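How Does a Handball Tournament Work?

A guide for young readers from the Koleo Youth Sports Center

Handball is a fast team sport played indoors. Two teams try to throw a ball into each other's goal, and the team with more goals at the end wins. Many children play it at school or at a local club.

This guide explains how a handball tournament is organized, how the winner is decided and what young players should eat on the day of a game. Words in capital letters are explained at the end.

The teams

Each team has seven players on the court at one time. Six of them are court players and one is the goalkeeper. The other members of the team sit on the bench and wait for their turn.

In handball, a coach can change players at any time. The referee does not have to stop the game. The player who is leaving must step off the court before the new player steps on, and both must do this in the part of the sideline next to their own bench. A player who comes on too early is sent off for two minutes, and the team has to play with one person fewer.

The court and the goal

The court is 40 meters long and 20 meters wide. In front of each goal is a curved line, six meters away. The space inside this line is called the GOAL AREA, and only the goalkeeper may stand in it.

Court players are allowed to jump over the line and throw the ball while they are in the air. They must let go of the ball before they land. This is why handball players practice jumping so often.

A player who is holding the ball may take no more than 3 steps. After that, the player must bounce the ball, pass it or shoot. A player who stands still may hold the ball for no longer than 3 seconds.

The group stage

Most tournaments begin with a GROUP STAGE. The teams are divided into small groups, and every team plays against all the other teams in its group.

A win is worth two points. A draw, when both teams score the same number of goals, is worth one point for each team. A loss is worth nothing.

The points are written in a table. At the Koleo Cup, which is held every October, the two best teams in each group go on to the next part of the tournament.

Sometimes two teams have the same number of points. The organizers then look at the game those two teams played against each other. If that game was a draw, they look at the GOAL DIFFERENCE. A team that has scored 89 goals and let in 80 has a goal difference of plus nine.

The knockout stage

The next part is called the KNOCKOUT STAGE. A team that loses a game here cannot win the tournament, and a team that wins goes forward. The last game is the final.

A knockout game cannot end in a draw. If the score is level when time runs out, the teams may play extra time. If the score is still level after that, they may go to a shootout. Five players from each team take one throw each from the seven-meter line, with only the goalkeeper to beat.

Gisela Fuchs coaches the under-12 team at the center. "Children often worry about the shootout," she says. "We practice it at the end of every training session, so that it feels like an ordinary part of the game."

Eating on game day

Players need energy for running and jumping. A meal two or three hours before the game is a good plan. Bread, rice, pasta and potatoes give the body energy that lasts. Fruit and vegetables are also an important part of a player's meals during the week. Very large or greasy meals just before a game can cause a stomachache.

Water is the best drink for most young players. Drink a little before the game, during breaks and afterward – even on cold days.
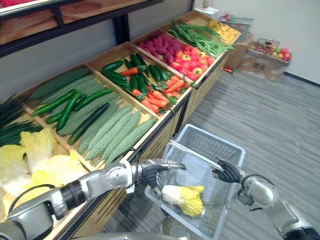

The referees

Two referees are in charge of a handball game, and both have the same powers. One stands near the goal line and the other stands farther back on the court. They change places during the game.

Referees have several ways to deal with unfair play. A yellow card is a warning. A two-minute suspension means that a player must leave the court and the team must play without that person for two minutes. A red card means that the player may not return to the game.

At a table beside the court sit the timekeeper and the scorekeeper. The timekeeper looks after the clock, and the scorekeeper writes down the goals and cards.

Knut Kettler has been a referee at the Koleo Cup for many years. He asks young players to remember one rule above the others. "When the whistle blows and the ball goes to the other team, put it down on the floor at once," he says. "Do not throw it away and do not carry it off with you."

Watching a game

The main hall at Koleo has seats for 300 spectators. Visitors are asked to stay off the court during breaks and to cheer for good play by either team. Drums are allowed in the upper rows only.

Words to know

GOAL AREA: the space in front of the goal where only the goalkeeper may stand.

GOAL DIFFERENCE: the number of goals a team has scored minus the number it has let in.

GROUP STAGE: the part of a tournament in which every team in a group plays all the others.

KNOCKOUT STAGE: the part of a tournament in which the losing team goes out.

Page last updated: Jul 17, 2023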